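Handling and Manipulation, Unit 10: Comparing grippers without fooling yourself

Read before the lab. The Navley sheets from last year are out of date and should be recycled, ideally after you have stopped quoting them.

What we are comparing

Every gripper catalogue promises a firm yet gentle hold on almost anything. The small print then shows a cube. Cubes are kind to grippers. They have flat sides, they stay where they are put, and they show up well on camera. If your comparison uses only cubes, you have measured how much grippers like cubes.

We will use two parallel finger sets, the Truvstead long pattern and the Flemena short pattern. Long fingers reach into clutter and bend a little at the tips when squeezed. Short fingers bend less, but the body of the gripper arrives at the object almost as soon as they do, and it tends to knock over the neighbours. Decide which fault you would sooner live with before you see the results. Write it down. You will be surprised how firmly you always held the other view.

Choosing objects

Pick things that fail in different ways. A mug has a handle that can be on the wrong side. A soft block hides a bad grip by squashing. A clear tray is the one I would keep if I had to throw out all the rest: the fingers have a thin edge to find and the camera has hardly any edge to find it by. Most depth cameras look straight through clear plastic and report the table, with great confidence.

Running the trials

Each team does 200 grasps, split evenly between the finger sets. Swap fingers every 10 grasps, so that a tired operator or a warm motor spoils both sets equally. A trial lasts 28 seconds at most. After that it is a failure, however close you were and however loudly your partner says so.

Score 2 for a lift that holds, 1 for a lift that slips, 0 for everything else. Pushing the object off the table is a 0. So is pushing it into your partner's lap, which one team last May entered under "other".

Two arms or one

The second arm is there to steady the work, and it brings its own troubles. Check the cable loop at each wrist before you start. A cable that catches on the forearm will pull the tool sideways by a hair, and you will spend an afternoon blaming the fingers.

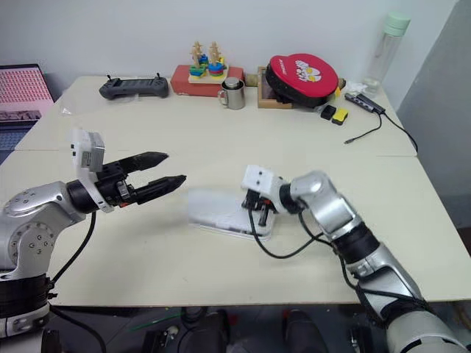

Notes by the course tutor, Hsieh Robotics Teaching Lab

With clear parts, come down from above and leave the other gripper open and well back until the first has hold. Moving both at once looks splendid and mostly produces zeros.

For the write-up, give the raw scores by object before any average. An average over a mug and a clear tray describes neither. Include the failures, with a line on each saying what touched what first. "Robot error" will be returned unmarked.

Sheets go in the tray by the lab door by 4 pm. Finger sets go back in their boxes, with the screws.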